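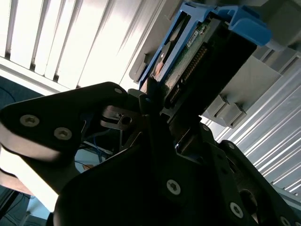
Hard drive in blue caddy, gray server bay.

Apr 5, 2024
Cameron Baird

Scrub times on Gourlay, continued from the September notes.

Restating the problem for whoever picks this up. The full scrub on Gourlay used to finish overnight. It now runs into the working morning and the Zutema exports slow down while it does. Rhona's guess was fragmentation. Mine was a slow disk. Neither had been tested.

Pool was quiet before the first run, exports unmounted, snapshot job off. Scrub completed in 689 minutes with zero repaired and zero checksum errors. Per-disk latency logged throughout. Slot 2 has a longer tail than the rest: the median is the same but the worst reads are far out. SMART on that disk is clean. No reallocated sectors, no pending sectors, nothing in the error log. Long self-test passed.

So a disk can pass everything it reports on itself and still hold up the group. A scrub on parity vdevs waits for the slowest member of each stripe, and a few bad reads per minute add up over a night.

Checked before blaming the disk:
- write cache setting matches on all members
- firmware revision matches on all members
- link speed negotiated the same on all ports
- temperature log shows slot 2 peaking at 31 C, in line with its neighbors

Then swapped slot 2 and its neighbor to separate the disk from the backplane port. Export, power down, swap, import. Pool came up by ID as expected. Ran the latency logger against a sequential read of both disks.

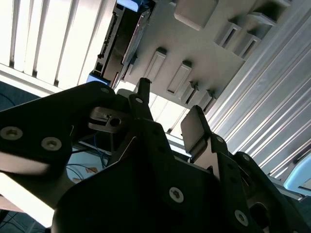 The tail stayed with the slot. The disk that had looked bad is normal in its new position, and the one that had looked good now shows the same long reads. That clears the disk and points at the port, the cable behind it, or the expander lane.

Link error counters on that phy: invalid dword count 900 after the sequential read. Zero on all other phys. I should have read these first. The kernel retries quietly, so none of it reaches the pool as an error.

Next:
- reseat the mini-SAS cable at both ends, zero the counters, rerun the sequential read
- if the count climbs again, replace the cable (Karla has a spare from Finik)
- if it still climbs, leave the slot empty and move that disk to the spare bay
- second full scrub only after the counters hold at zero

Fragmentation not ruled out. It would not explain one slot, but it could explain part of the total. Leave it until the link is fixed.

Comments

Vlasta Procházka: Did you zero the counters before the read? They accumulate from power-on.

Cameron Baird: Full power down before the swap, so they started at zero. Will clear them explicitly next time and write it down.

Sheena Carnegie: Same symptom on Ovosetti last year. Cable was bent tight behind the fan tray. Check the routing before ordering anything.

Karla Tovar: Spare cable is in the second drawer, labeled.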